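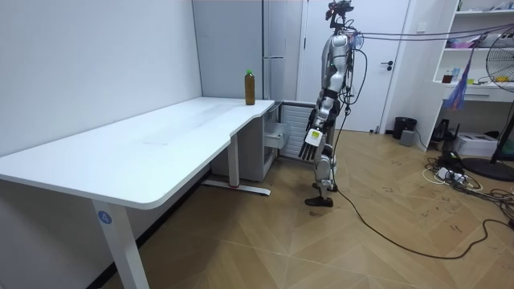

Chapter 3
Desks, Drawers and the Small Work Room

Start with the desk. Everything else in a small room gets decided by it: where the storage goes, which way the door can swing, whether anyone can reach the window.

By the end of this chapter you should be able to
measure a room for an L-shaped desk
place a drawer unit under it
leave proper clearance at a radiator
draw the lot to scale

Key words: return, inner corner, foot bar, clearance, drawer travel.

3.1 Why the L

Two tops, one corner. The long side is for working, the short side (the return) for things you reach for now and then. A curved inner corner is kinder to the forearms than a square one and gives back a bit of depth right where you sit. White tops bounce light around a small room. They also show every coffee ring.

Legs matter more then people think. A column leg with a foot bar stands steady but takes up floor, so check it against the drawer cabinet before ordering. Our practice plan uses the Brultholm desk, long side 2,301 mm. Wall behind it, 2,989 mm. Work out what's left over. Write it down, you'll need it in 3.4.

3.2 Drawers

Always draw them open. A closed cabinet looks fine on any plan. Pull one drawer out and see what it meets: a knee, a chair, a wardrobe door. Osian Yorath, who fitted out the Prothero study rooms, pencils the open drawer in first and the cabinet after. Good habit, copy it.

3.3 Heat

Radiators need air. Don't push a cabinet hard up against the fins, and don't run a desktop low over the top of one. Keep paper and drinks bottles well back, too. If the wall has 2 radiators, mark both, even the one you never turn on.

Tall wardrobes go where they wont block the heat or the light. Usually that's a corner.

Before you go on: sketch your own room, one page, pencil. Colour the radiator red.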